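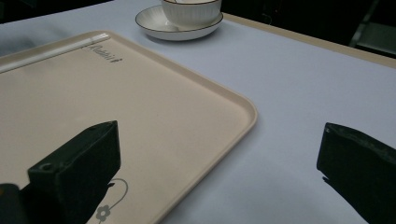 Orkeo hand gripper at a laid table. View from the wrist camera.

Orkeo Handheld Teaching Gripper

Sold in pairs. Also sold singly, to people who then order the other one.

Orkeo is a gripper you hold in your fist. It has two black fingers, a trigger, and a camera that looks down between them. You do the chore, the camera and the motion sensor write it down, and your robot gets the lesson later without having to be in the room. If you have ever spent an afternoon dragging a stiff arm toward a teacup by joystick, you already understand the appeal and may skip to the ordering section.

What it's for

Tabletop work, mostly. Setting and clearing, picking up cutlery, moving dishes on and off a tray. The sort of job a person does while thinking about something else, and a robot does while thinking about nothing but. The fingers have the same shape and travel as the ones on our arm-mounted Orkeo, so a grasp you can make by hand is one the robot has the hardware for. Whether it has the talent is between you and your training code.

What you'll see in the recordings

The fingers stay in view at the bottom of the picture the whole time. Customers ask if they can be cropped out. Please don't. Your policy needs to know where its own hands are, a skill we also recommend to operators.

With two grippers in play, one often wanders into the other's view. Leave that in too.

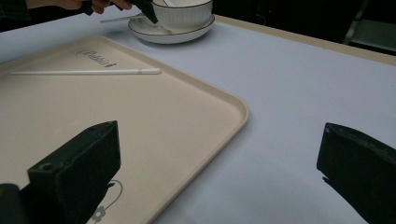 Two-gripper session: the second gripper at the bowl, seen from the first.

In the box (pair)

2 handheld grippers
2 wrist cameras, fitted
4 spare finger pads
2 charging cables, one slightly longer, no charge for the difference
Calibration board
Printed guide by Mawar Pasaribu, 9 pages, shorter than it was

Specifications

Weight: 700 g per gripper, battery included
Battery: up to 200 minutes of recording
Finger color: black
Other finger colors: no

How many demonstrations do I need?

Start with 50 of one task and train on those before recording any more. Yasir Mohmand in support will tell you the same thing by phone, with sighing. Move the dishes between takes. Swap the tray to the other side. If every recording starts with the saucer in the same spot, you'll own a robot with firm opinions about where saucers go.

Use both hands at a normal pace. New operators slow down to what they imagine is robot speed, and then write to us that the robot is slow.

Does it work with our arm?

If your arm takes the Drondport flange, yes. The Vonach adapter plate is sold separately and needs four screws, which are in the bag taped to the lid. Check the lid before writing in. For anything else, send Henrique Torres a drawing of your flange. A photo of a drawing is fine. A description of a drawing has been tried.

Care

Wipe the fingers with a damp cloth. They are not dishwasher safe, even if the dishes are. Keep soup away from the trigger.

Ordering

Pairs ship from Drondport. The next batch goes out in December. For lab quotes and loan units, ask for Uzma Lashari. For invoices, ask for Uzma Cheema. If you get the wrong Uzma she'll put you through.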